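The Gripper Budget, Line by Line

Dede Frimpong bought her first pair of hand-held grippers the way other people adopt a cat: quickly, and without reading up on what they eat.
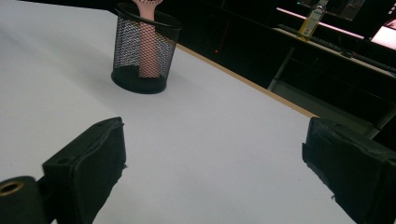 TRILTBRIDGE, February 11, 2023

They eat finger pads. Frimpong, who plans equipment spending for the Ernano lab, had put $90 in the budget for spares. "I thought that was generous," she says. "I felt like a duchess."

By December she had spent $326 on padding and screws. She now orders pads before the old set frays, or claims to.

Her shopping advice is mostly about dull things. Price the table. Price the aluminum rails under the table. "Everybody has an opinion about grippers, and then you ask who's paying for the rails and they all have a meeting." Cables get their own line, which she pads shamelessly.
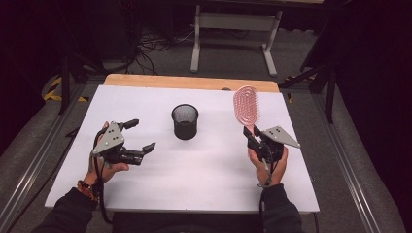
Both grippers at the table, the right one holding the hairbrush.

The props are the cheap part. A mesh cup and a pink hairbrush went through on petty cash, though the brush did draw an email from accounting. "They asked if it was a personal item. I have 17 messages on that brush."

Two suppliers quoted on the next pair. Abera came in at $2,864 with pads included. Talto was cheaper until she asked about shipping, "and then they got very philosophical." She hasn't signed with either one. 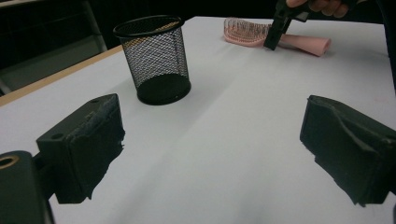 What she would buy first

"Pads," says Frimpong. Then a second set of fingers, so work can go on while the first is being repaired. A robot arm is on the list for next year, below a better chair.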